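The Cloth Printers of Tirkville

In Tirkville the printing of cloth begins in April, when the air is dry enough. The Dadetti workshop keeps 308 wooden blocks, and the oldest are still used for borders.

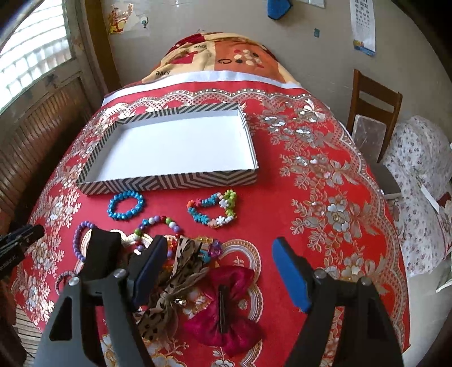
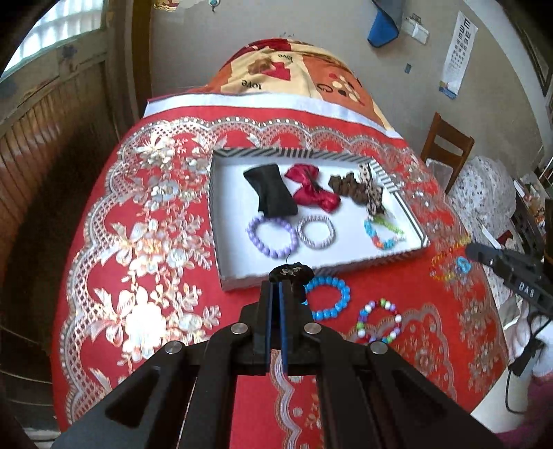

A good border takes patience – one printer needs 9 hours for a large table. Flowers are easier. On a red ground, like the tablecloth in both photos, pale blossoms and leaves stay clear even in evening light, and buyers in Clemovlow ask for red first.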